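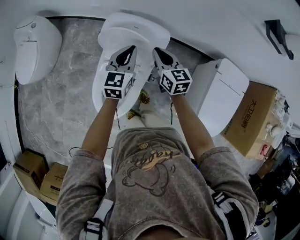
Equipment planning FAQ: Vusosia hand-held gripper sets

What is in one set?
Two grippers, a marker cube for each, cables and a shoulder harness.

How many sets should we budget for?
One per operator, plus one spare per site. Sites with more than 5 operators should plan on two spares.

What does a spare pair of finger pads cost?
$39. Pads are a wear item and are not covered by the warranty.

Can we rent before buying?
Yes. The minimum rental is 14 days at $813 per set. Half of the fee is credited if you order by the end of November.

Will marker cubes from a Grulura kit fit?
No. The mount is different. Adapters are not stocked.

Do we need to clear the work site?
No. Allow enough floor space for the operator to bend and reach, and route cables away from the feet.

Prices checked September 2026.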